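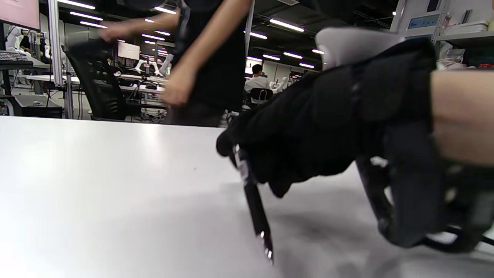
Billetora slip

Home Contents Random page Recent changes Help

The Billetora slip is a timing fault in the teaching of robot arms by hand demonstration. It takes its name from Billetora, the recording software in use at the Nirnbridge robotics laboratory when the fault was first tracked down. An arm affected by it opens its fingers slightly too early at the end of a movement, so that a small object such as a pen is let go above the table instead of being laid on it. The fault did little damage, but it is a wonderfully instructive one, and it is still used at Nirnbridge to introduce newcomers to the subject of clocks.

Background

The laboratory teaches its arms with everyday jobs. A person wearing a glove picks up a pen, moves it and puts it down, and the position of the hand is recorded by a controller mounted on the glove. The same job is also done with a two-fingered gripper. Pens make splendid teaching objects: they are cheap, they roll, they are easily pinched off-centre, and the last few millimetres above the table are surprisingly hard to get right.

In the Billetora system, the position of the hand and the opening of the fingers were stored as two separate streams. Each stream had its own clock, and the two were matched up when a session began.
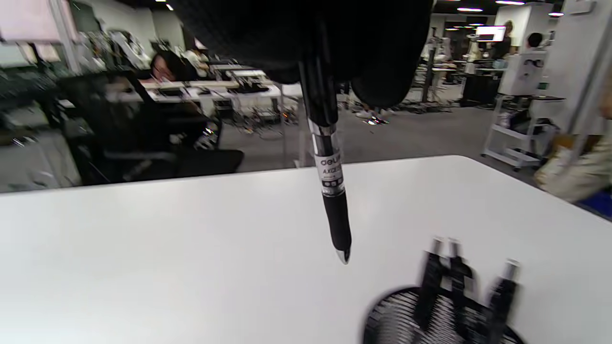
The matching was done only once per session. Over a long sitting the clocks moved apart, with the finger stream creeping ahead of the position stream. By the end of a morning the gap could reach 22 milliseconds. Played back slowly on a screen, the movement looked perfect. An arm working at full speed, though, began to open while it was still on its way down.

Discovery

The first sign was a noise. Tia Mottram, then testing arms trained on the Billetora recordings, noted a sharp click at the end of nearly every placement and wrote "dropping, not placing" in the test log. The gripper pads were blamed first and were changed twice (to no effect at all!). Next came the Dhanial, a small motor controller fitted to the arms, and six of these were swapped out before suspicion moved elsewhere.

The real cause was found by Carol Penrose, who had the lovely idea of tapping a pen on the table at the start and finish of a session. A tap shows up clearly in both streams. At the start the two marks lined up; at the finish they plainly did not. She then went back through the archive and found the same creep in 115 sessions, holding more than 3000 separate pen movements between them.

Safety

A falling pen is harmless, and no injury was recorded. The concern was what else had been taught from the same recordings. Metal-tipped tools had been discussed as the next set of objects, and an arm that lets go early near a person's hand is a very different matter.

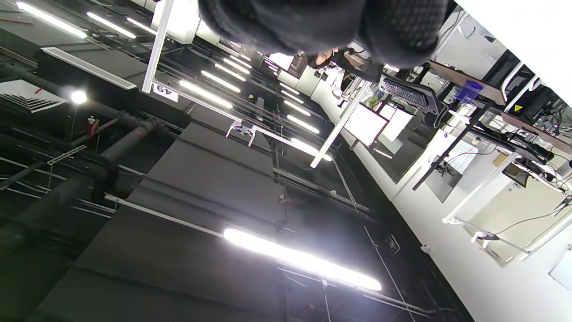

Full-speed running was therefore stopped until the archive had been checked. People were also asked to keep their hands off the table while an arm was lowering anything, a rule that has stayed in place.

Correction

The repair, known as the Ulel patch, gives both streams a single clock and matches them again at every grasp. Older sessions could often be saved by stretching the finger stream to fit. Those without a clear contact at each end were thrown away and recorded afresh, pens and all.
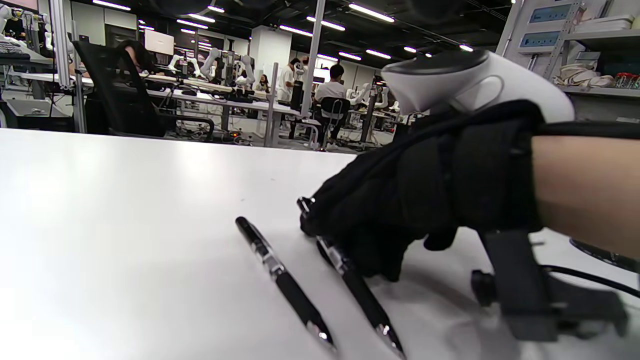
This page was last changed in August.

Later use

The tap test outlived the fault it was made to find. Sessions at Nirnbridge still open and close with one, and the habit has caught a loose cable and a badly seated controller along the way. Penrose's original plot of the two drifting marks is kept with the training notes, and it is well worth a look: a whole mystery in two lines!

See also: Clock drift; Teaching by demonstration; Ulel patch

Categories: Robot faults | Timing errors | Nirnbridge laboratory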